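How a Washing Machine Gets Your Clothes Clean

Your shirt gets dirty in more ways than you might think. There's the mud you can see, and there's the spaghetti sauce. There is also sweat, oil from your skin, dust, and tiny flakes of skin that come off you all day long. A washing machine has to get rid of all of that without ruining the shirt.

## Why water isn't enough

Try this at the kitchen sink. Put a drop of cooking oil in a cup of water and stir it hard. The oil breaks into little blobs, and when you stop stirring, the blobs float up and join together again. Oil and water don't mix.

A lot of the dirt on clothes is oily, or it is stuck to the cloth by something oily. Plain water slides right past it.

Now add one drop of dish soap and stir again. The water turns cloudy and the oil stays in very small bits. Soap is made of tiny parts called molecules, and each soap molecule has two ends. One end sticks to water. The other end sticks to oil. When lots of soap molecules crowd around a bit of oil, they make a ball with the oil trapped inside, and the water can carry the ball away.

Laundry detergent works the same way. It has some extra ingredients too. Some of these are called enzymes. Enzymes cut up big sticky stains, like egg or grass, into smaller pieces that wash off more easily.

## What happens inside

A front-loading washing machine has a round door on the front. Behind the door is a metal drum, which is like a bucket lying on its side. The drum is full of small holes. Around it is a second, bigger container called the tub, and the tub has no holes like that, so it holds the water in.

When you press start, the machine goes through these steps:

1. **Lock.** The door locks so that water can't spill out. You'll usually hear a click.
2. **Fill.** Water runs in through a hose at the back. On the way, it passes through the little drawer and picks up the detergent.
3. **Wash.** The drum turns slowly one way, stops, and turns the other way. Paddles inside the drum lift the clothes up. Near the top, the clothes fall back into the water with a slap. This happens again and again.
4. **Drain.** A pump pushes the dirty water out through another hose and down the drain.
5. **Rinse.** Clean water comes in to wash out the detergent. Most machines rinse more than once.
6. **Spin.** The drum turns very fast. The clothes are pressed against the sides, and the water flies out through the holes.

The spin is the noisy part. If the clothes have bunched up on one side, the machine may shake or bang. Many machines notice this, slow down, and try to spread the clothes out before spinning again.

You can feel what the spin does if you have a salad spinner at home. Put in some wet lettuce, turn the handle, and look at the bottom of the bowl afterward. All that water came off the leaves.

## Hot or cold?

The number on the dial tells you how warm the water will be. In many countries the numbers are in degrees Celsius, and 30 is a common one. That is a bit cooler than your body. It's fine for most everyday clothes.

Hotter water is good for towels and sheets. It can be bad for other things. Wool can shrink in hot water until a grown-up's sweater would fit a small child, and bright colors may fade. Cold water is gentler and uses less electricity, because heating the water takes most of the energy in a warm wash.

Look for the label sewn inside your clothes. A picture of a tub with a number in it means you can wash at that temperature or lower. A hand in the tub means wash by hand. A tub with a big X over it means it should not be washed in water at all.

## Getting the laundry ready

This part is done by people, and kids can help with most of it.

- Check every pocket. One paper tissue can leave white bits on everything in the drum.
- Turn printed shirts inside out. The picture rubs less that way and lasts longer.
- Unroll your socks. Soapy water has a hard time getting into the middle of a sock ball.
- Close zippers so they don't catch on other clothes.
- Put new dark clothes in a separate pile. Some of the dye can come out the first few times.

Always ask an adult before you touch detergent, and never play with the small squishy packs. They can hurt your eyes and make you very sick if they get in your mouth. The drum is not a place for playing either, even when the machine is off. Before anyone shuts the door, they should look inside for pets. Cats like warm, dark places.

Don't stuff the drum full. The clothes need room to lift and fall, and if they're packed in tight they just go around in one big lump. A good test is to see if a grown-up's hand fits in the space above the clothes.

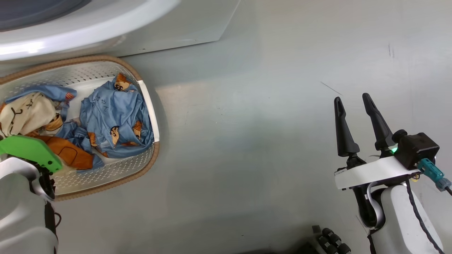
**Why do people sort clothes by color before washing them?**

Dye can come loose from dark or bright cloth and float in the water. If there are light clothes in the same load, they may soak up some of that dye. A new red sock can turn a white T-shirt pink. Clothes that have been washed many times don't lose as much dye, so people often mix those together in a cool wash.

## After the wash

Take the clothes out soon after the machine stops. Damp clothes left in a heap start to smell, and they dry with deep wrinkles. Give each one a good shake and hang it up with some space around it so the air can get in.

Leave the washing machine door open a little when the drum is empty, unless there are very small children or pets at home. The rubber ring around the door holds drops of water, and it needs air to dry out too.

## Words to know

**Detergent:** a cleaner that helps water pick up oily dirt.

**Drum:** the metal part with holes where the clothes go.

**Dye:** the stuff that gives cloth its color.

**Enzyme:** something that breaks a stain into smaller pieces.

**Molecule:** a very tiny part of something, far too small to see.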